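A Place for Every Tool: How a Pegboard Works
From the Merngate Workshop Pages for Young Makers

A pegboard is a flat board covered with small holes. The holes are spaced evenly in rows. You push a hook or a peg into a hole, and then you can hang something on it. When you want to move the hook, you pull it out and pick another hole.

Pegboards are handy in workshops, garages and classrooms. You can see your tools without digging through a drawer.

What hangs where?

Different things need different holders. Scissors have loops in their handles, so they can hang from a hook. A roll of tape has a hole in the middle that slides over a peg. Screwdrivers are long and thin, and a cup keeps them standing up together.

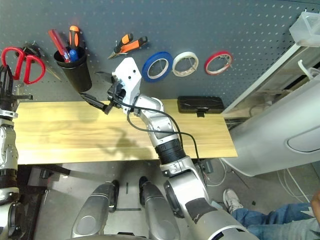

Tools you might find on the board

Scissors cut paper, string and tape. Two blades slide past each other to make the cut.

Pliers grip small things tightly. Squeeze the handles and the jaws close.

Screwdrivers turn screws. The tip has to match the slot in the top of the screw. Handles often come in different colors, which helps you find the one you want.

Using the table

When you are working, tools come off the board and go on the table. Lay scissors down flat and keep the blades closed. Take out only what you need for the job.
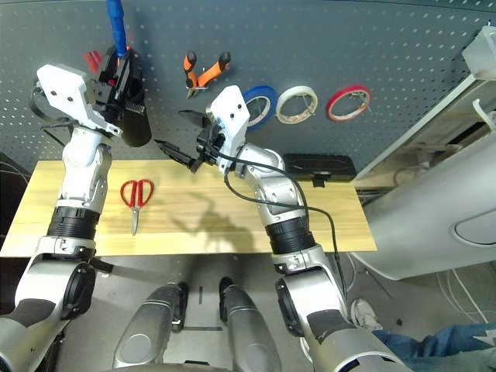 Red-handled scissors on the table, with three rolls of tape on the board.

Putting things back

Pick up one tool at a time. Hold scissors by the closed blades if you are passing them to someone. An empty hook is a clue that something is missing, so look on the table first, then on the floor.

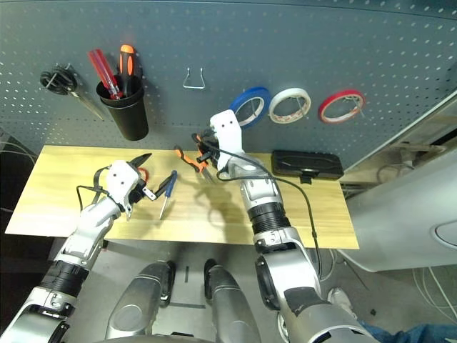 Pliers and a blue-handled screwdriver on the table. One wire hook on the board has nothing on it.

Try it at home

Ask a grown-up before you handle any tools. Then draw a pegboard on paper and plan where 6 tools would go. Put the ones you use most in the middle, where they are easy to reach.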